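Workshop notes, August 2025
Brake fluid: what to check and when to change it

Most owners look at the brake fluid level once in a while and never think about the fluid itself. The level says something about pad wear and leaks. It says very little about the condition of the fluid, and an old reservoir full to the MAX line can still give a long pedal on a steep descent.

Glycol-based fluids, sold as DOT 3, DOT 4 and DOT 5.1, take in water from the air. It gets in through the flexible hoses, past seals and through the vent in the reservoir cap. As the water content rises, the boiling point falls. When the fluid in a caliper boils, it forms vapour, and vapour compresses under the pedal. The usual sign is a pedal that feels normal on short trips and goes soft after repeated hard braking, then firms up again once the brakes have cooled.

Water also causes corrosion inside the system. Caliper pistons, wheel cylinders and the valve block of the anti-lock unit are all affected, and the last of these is by far the most expensive to replace.

Checking the fluid

There are two common test methods. A pen tester measures conductivity and lights one of several lamps. It is cheap and quick, but the reading depends on the make of fluid and on where the probe is dipped. Fluid in the reservoir is often drier than fluid at the calipers. A boiling point tester heats a small sample and gives a temperature, which can be compared with the limit in the vehicle handbook. We use the second type at both the Farkstead and Duvon workshops and write the result on the job sheet.
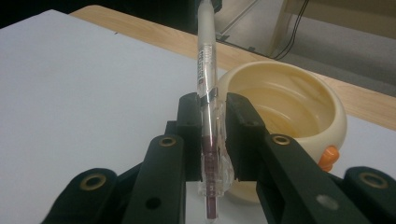 Pen held upright in a gripper, with a bowl and a white sheet.

Colour is a poor guide. New fluid is usually pale, and used fluid darkens with heat and with material from the seals, but some dark fluid tests well and some clear fluid fails. Treat a change of colour as a prompt to test.

Intervals

Most handbooks give two years for DOT 4, whatever the mileage. Cars used for towing, or driven regularly in hilly country, should be tested every year. A car that covers only 600 miles a year still needs its fluid changed on time, as the water gets in whether the car moves or not.

Of the 538 cars tested at our two sites over the past year, 22 per cent were below the limit we work to. Nearly all of those had no brake fluid entry in the service book for at least four years.

Which fluid

Use the grade printed on the reservoir cap or given in the handbook. DOT 5.1 is glycol-based and can be mixed with DOT 4. DOT 5 is silicone-based, must not be mixed with either, and is not suitable for most cars with anti-lock brakes. The similar numbers cause mistakes every year. Many later cars with stability control call for a low-viscosity fluid, often marked Class 6 on the container. Ordinary DOT 4 will work in these cars, but the control unit may respond more slowly in cold weather.

Buy small containers and use them once opened. A half-full bottle that has stood on a garage shelf since last winter should go to the recycling centre with other hazardous liquids, and never down a drain.

If you do the job yourself

Brake fluid strips paint. Cover the wing before removing the cap, and rinse any spill with plenty of water straight away. Follow the bleeding order in the workshop manual, as it varies from car to car. Keep the reservoir topped up throughout – if it runs low, air enters the master cylinder and the work starts again. Some anti-lock systems need a diagnostic tool to open the valves during bleeding, and cars with an electronic parking brake may have to be put into service mode first. Check for a firm pedal with the engine off and again with it running, and look at each bleed nipple for leaks before the car goes on the road.

Fluid tests can be booked at either workshop alongside a service or on their own. The October issue will deal with brake hoses.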